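Category: Bags & Backpacks > Zippers and Closures

Ticket 630 – Pink backpack, main zipper stops before the corner
Opened by: Nisha Sandhu
Assigned to: Corrado Marras
Status: waiting for customer

Nisha Sandhu wrote:

Hello, I bought the Hisora school backpack in pink for my daughter, from your Prudimard shop. It is in use since October. Now the main zipper goes well until the last corner and there it stops. If I pull harder, the cloth makes a fold and the slider bites it. When the bag is empty the problem is smaller, but it does not go away. I already tried pencil lead and a little dry soap on the teeth. The soap helped for two days.

I put the bag flat on the tiles and took all the small things out of the way of the zipper.

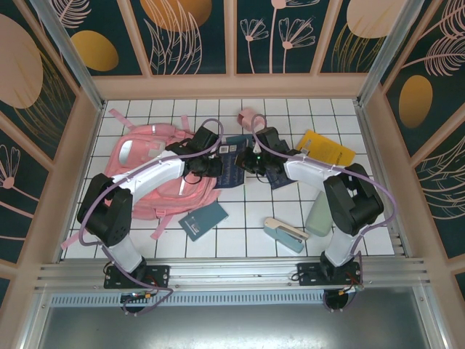
Backpack on its back, with the other things on the floor.

Corrado Marras wrote:

Thank you for the clear message. Please check these points and write the result next to each one:

1. Does the slider stop at the same tooth every time, or each time a little different?
2. Is there a loose thread on the inner side of the corner? The lining is sewn very near to the zipper there.
3. Does it close better when the shoulder straps are loosened completely? Tight straps pull the back panel and the corner goes out of shape.

Please do not use oil. It collects dust and stains the cloth.

Nisha Sandhu wrote:

1. Same place, I marked it with chalk.
2. Yes, one thread, almost 2 cm long. I cut it with nail scissors. Now the slider passes the corner three times from five.
3. A small difference only. With the bag on its side and the strap hanging free, I feel less pull at the corner – but maybe this is my imagination. 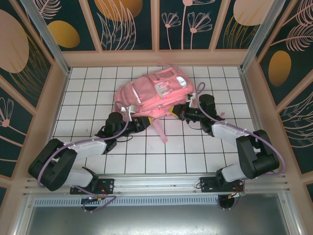 Internal note, Corrado Marras

Asked Kiran Vashisht in repairs. She had the same fault in bag 159, there the slider was opened a little wide on one side. Pressing it gently with flat pliers was enough. If it is not enough, we change the slider, not the whole zipper.

Corrado Marras wrote:

It seems we have two small faults together, the thread and the slider. Please look at the slider from the side. If the gap is wider on the left or on the right, press that side very lightly with flat pliers, then try again. If you prefer not to do this at home, you can send the bag to us, empty please, and write 630 on the parcel. The new slider is free of charge.

Nisha Sandhu wrote:

The gap is wider on the left. I have no flat pliers, my neighbor will lend me his. I will try it and answer here. Please keep the ticket open.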